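Mondura Road Supper Club
Minutes of the winter meeting, Dec 26, 2020
Held by video, everyone being in their own kitchen

In the chair: Aniela Sobczak
Minutes: Khang Hứa
Apologies: the Prultville members, whose broadband had gone down again.

1. Minutes of the September meeting

Agreed, after the word "inedible" in item 4 was changed to "firm". The cook concerned asked that her thanks be recorded. They are.

2. Money

We have £147 in the account and £43 in the biscuit tin. The chair asked why there was still a biscuit tin. It was explained that the bank charges for paying in coins. The chair asked why people were still giving us coins. There was no answer to this and we moved on.

The deposit on the hall for the spring supper has been carried over, as the hall is shut. Grondum, who run the bookings, have sent a letter saying they value our patience. Members wished it noted that they had not been asked for any.

3. The soup packets

It was agreed in September that every household should get a packet of something dry that would make a decent soup with little more than hot water, so that we could all eat the same supper at a distance. The choice was left to the chair. She chose a dried vegetable and seaweed mix.
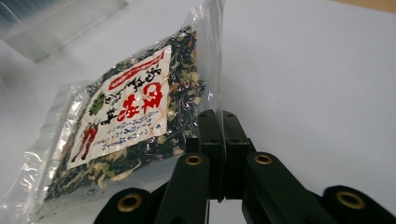 The seaweed and vegetable mix, with its Japanese label.

Views were mixed. Most people liked it. Two people used the whole packet in one pan and would like others to know that it grows. One of them was still eating it on Christmas morning. The chair said the covering note had been perfectly clear about a small handful each. The secretary said that the covering note had been sent to last year's list — this was his fault and he has now said so twice.

A proposal that next time we have leek and potato was put, seconded and lost. A proposal that next time there be a vote before anything is bought was carried easily, the chair abstaining with some force.

4. The recipe book

The book now stands at 30 recipes, of which four are for the same lentil dish. Each of the four cooks believes the others have copied. It was suggested that they be printed side by side and the readers left to judge. All four objected, which is the first thing they have agreed on this year.

Mrs Lại's introduction was read out and much admired. It is 1,506 words long and the printer has allowed us one page. The chair will speak to her. The chair then asked if somebody else would speak to her. Carried over. 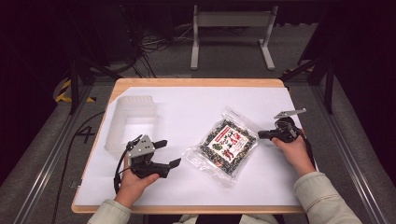

Page size took up the rest of the item. The printer offers a small book, which is cheap and will not stay open, or a large one, which stays open and costs more. Khang Hứa said he would want the large one beside him while he cooked, and that people forget how much of a table goes on other things: put down a sheet of white paper to keep the wood clean, a frosted plastic box on the left and one bag of dried food in the middle, and you are already looking for somewhere to prop a book. The chair pointed out that the small book would fit anywhere. Khang Hứa said yes, shut. The large size was agreed by one vote, and the extra cost is to be met from the biscuit tin, which has gone up in everyone's opinion.

5. Spring supper

Menu to be settled once we know whether there is a hall. Offers so far are five puddings and a salad. Members are asked to think about this.

6. Any other business

The big ladle is still missing. Whoever has it is asked to leave it in the chair's porch after dark, and no more will be said.

A member asked whether a person on mute can be counted as having voted. It was ruled that they can if they nod. It was then asked whether this applied to the vote on page size, and the chair closed the meeting.

Actions
A.S.: write to Grondum about the hall, politely.
K.H.: throw away last year's list.
All lentil cooks: one photograph each, of your own lentils.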